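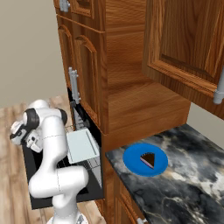 Skemby gripper trial: early numbers from the simulator

The Motis group has spent July comparing two grippers on the same simulated arm, and the figures circulated last week look very good for the Skemby. It managed 300 kitchen runs with 15 drops. The older Zolteseo hand dropped over three times as many.

We would hold off on the order form. Every run used the dishwasher kitchen, with the door already down and the rack already out. A pale blue box is a kind thing to ask a gripper to deal with. Wine glasses, forks and anything greasy were left for later, and friction in the simulator is whatever number somebody typed in.

The controller was also retuned halfway through, after the Zolteseo runs had finished. That alone could explain a fair part of the gap.

Abreu has offered bench time for a repeat on real hardware, 3 days to begin with, starting on 4th August. Both grippers will get the same controller settings. Until those results are in, please don't quote the drop figures in funding bids.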